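Ticket 3924 -- Firkholm washer-dryer, error E37, drum stops mid-cycle
Opened by: Clem Partington
Status: open
16th August

Hello again, me with the Firkholm! I know Simão Neves closed my last ticket in March after the new door seal, and the seal has been lovely, no complaints there. This is a different problem. The machine fills, turns for a bit, then sits there with E37 on the display and a belly full of water. It did it twice yesterday and once this morning, always on the 40 degree cottons.

What I've tried so far: switched it off at the wall for five minutes, cleaned the filter (one hairgrip, one very old receipt), pulled the machine out and checked the drain hose for kinks. I also ran the rinse and spin on its own with nothing in, and that finished without a murmur -- so the pump can't be completely dead, can it?

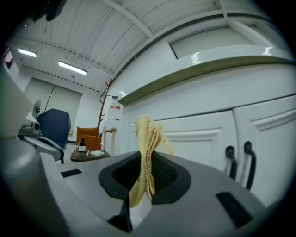

E37 isn't in my printed manual, which jumps from E35 to E40. Leonilde Fonseca on your phone line thought it might be the water level sensor, but she wanted to know what sort of load I'd been putting in. Towels, mostly, terry ones like the pale yellow one, and they do drink up a lot of water. She suggested halving the load, so I did, and got the same error a little later in the cycle.

Update, same evening: tried the quick wash with two pillowcases. Finished fine! Tried cottons again straight after, E37. I've written down the service code from the hidden menu (hold Start and Temp together), it says 253 if that means anything to Tomás Torres or whoever picks this up.

Could you tell me whether the sensor is something I can swap myself, and whether it's still covered? I'm in most mornings, and the side gate sticks so please ring the bell.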